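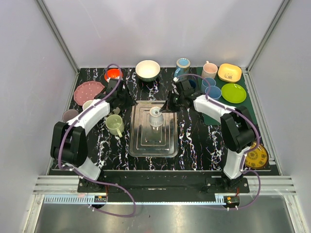
Jivstead Girls Get Their Own Wrestling Lineup, and Their Own Home Dual

For as long as most people around here can remember, a girl who wanted to wrestle at Jivstead did it in the boys' room, in the boys' lineup, usually at one of the two lightest weights and usually with a long wait between matches she had any fair shot at winning. Some of them did very well that way, and there are still folks in the bleachers who will talk your ear off about the sophomore who pinned her way into the consolation semifinals at the Sovitz tournament. But starting this winter there will be a real girls' team at Jivstead, with its own schedule and its own practice time, and (this is the part that has everybody so excited) its own home dual in February against Hotitz.

The school board gave its approval last month after a discussion that went on longer than anyone had packed a snack for. Most of it had to do with gym space. Basketball has the big gym spoken for until well into the evening, and the wrestling room, which is really the old auxiliary gym with the stage end curtained off, has been tight ever since the junior high kids started practicing there too. What they settled on is a split. The junior high goes first, right after the last bell, then both high school teams share the room for warm-ups and drilling, and the girls keep the mats for live wrestling from 5:30 on three evenings a week while the boys head down to the weight room. On the other days they swap.

Ten girls have signed up so far, and the coaches think a few more will wander in once volleyball is done and people start looking around for something to do with their winter. That isn't enough to fill every weight, so Jivstead will be giving up forfeits in most of its duals, but Hotitz is in the same boat, having started its own program only last season, and the two schools have agreed to wrestle exhibition matches wherever the weights come out close. Anyone who has sat through a dual with a lot of forfeits knows how quickly the evening can be over, so this is very good news for those of us who drive in from out past the reservoir and like to get our money's worth.

The lineup is going to be young. There are a couple of juniors who have been in the room since they were freshmen, and they'll be the ones everybody looks to, but most of the rest are brand new to the sport or came up through the Sandhu Mat Club, the little youth outfit that practices on Sunday afternoons in the back of the old feed store. A lot of the kids in this area got their start there, boys and girls both, and if you have ever stopped in you'll know it's a cheerful, noisy sort of place where the little ones spend half the practice rolling around and the other half hunting for their shoes. The head coach says the Sandhu girls already have nice level changes and a good feel for hand fighting, and that the new ones are catching on quicker than expected, though bottom position is still a sore subject.

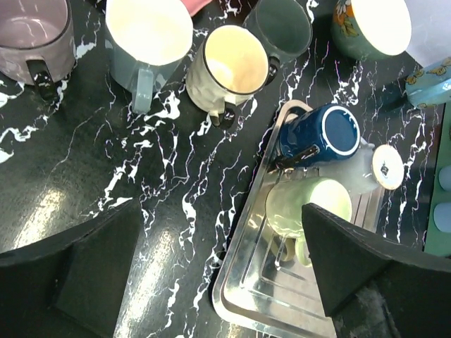 As far as strength goes, the upper weights look like the place where Jivstead might surprise somebody. One of the juniors wrestled up all last year against boys and took her lumps, but she learned to keep her hips under her and she's awfully hard to score on now. There's also a freshman who had never set foot on a mat until open gym this fall, who throws shot put in the spring and has the kind of grip that makes her practice partners shake out their wrists afterward. The lightest weights are thinner. Right now there's nobody down at the very bottom, and the coaches aren't about to ask anyone to cut to get there. They were firm on that at the parent meeting, and I thought it was well said: wrestle where you are, eat your supper, and we'll sort out the lineup around you.

The money side has come together nicely, too. The booster club put up $3,000 to get things going, which covers singlets and headgear, the officials for the home dual, and a share of the bus. Warm-ups will have to wait a year unless something turns up, so if you see the girls walking out in the boys' old gray hoodies, that's why, and I think they look just fine in them. A set of used mat sections is coming over from Sovitz, which is putting down a new mat this year and was kind enough to offer the old one before it went anywhere else. They've had some life rolled out of them and one has a long strip of tape down the middle, but they'll do for drilling, and they'll let the junior high spread out a bit.

The schedule is short this first season, and that's on purpose. There will be four duals, with the one at home and the rest on the road, and then a girls' tournament at Sovitz to close out the regular season before regionals. Sovitz has been running that tournament as a small round-robin sort of day, with kids grouped by weight and experience so that a first-year wrestler isn't drawing somebody who has been at it since kindergarten, and everyone gets several matches before the ride home. Coaches from all over like it for that reason. The gym there gets plenty warm by noon, so dress in layers, and get there early if you want to sit on the side with the backrests.

For the home dual against Hotitz, the girls will wrestle first, with weigh-ins at 4 and the first whistle at 5:30, and the boys' dual will follow on the same mat after a short break. One ticket gets you into both. There had been some talk of holding them on separate nights so that each team would have the gym to itself, and you can make a case for it, but the wrestlers on both sides wanted to be together, and it does make for a fuller house. The pep band has promised to stay for the whole thing. The concession stand will be open from the time the doors are, with chili and walking tacos and coffee for those of us who run on it, and there's a good chance of pie if the right people are reading this.

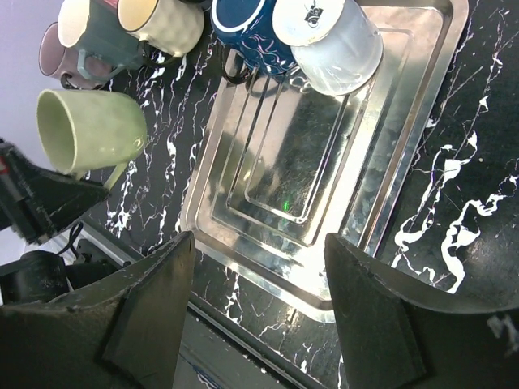

Mugs and a metal tray on a marble-patterned countertop.

Any girl in grades nine through twelve who would still like to come out is welcome to, and it doesn't matter a bit whether she has wrestled before. She'll need a current physical on file and the signed parent form, both of which can be picked up at the front office, and enough practices in before her first match to satisfy the state. Shoes are the one thing that families are asked to bring on their own, but there is a bin of outgrown pairs by the wrestling room door, in all kinds of sizes, and you're welcome to dig through it and take what fits. If you have some at home that nobody's feet go into anymore, drop them in! They don't need to be pretty, so long as the soles are still on.

The coaches are also looking for someone to run the clock and someone to keep the book at the home dual. Neither job is hard once you've done it for a match or two, and whoever kept the book for the junior high last year left very good notes taped inside the cover. Stop by the wrestling room after practice any evening and let one of the coaches know.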